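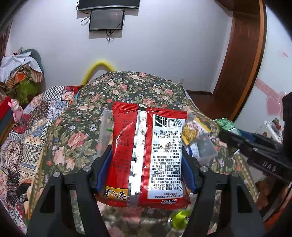 Snack audit day. Everything edible that isn't dinner comes out of the cupboard and goes on the rose tablecloth, where it can be judged.

The rule in this house is that you may not open a new bag of anything while an old bag of it is still going. The rule is 2 weeks old and has been broken by everyone who voted for it.

First finding: the big red bag. I can't read a word on the back. Bought it at the Korner on Flarmont Street because the yellow patch with the brush lettering looked confident.

My translation app offered "please enjoy the mouth numb." Sold.

Second finding: a green and white packet so crinkled it could be full or could be a souvenir. I'm shelving it under "crackers, emotionally."

Third finding: Caldeira fig bars, best before June. It didn't say which June.

Storage update. I own a Skastico bin system, 54 dollars, meant to give every snack a home. Chip bags don't want a home. They want to stand up for a second and then slide down behind the rice.

Current method is filing them upright like records, seam to the back, big ones on the left. It looks great until somebody wants the one in the middle.

Somebody wanted the one in the middle at 4 pm.

Final tally: one shelf cleared, one bag of pretzels demoted to breadcrumbs, 70 cents found under the lentils. I'm putting it toward another red bag.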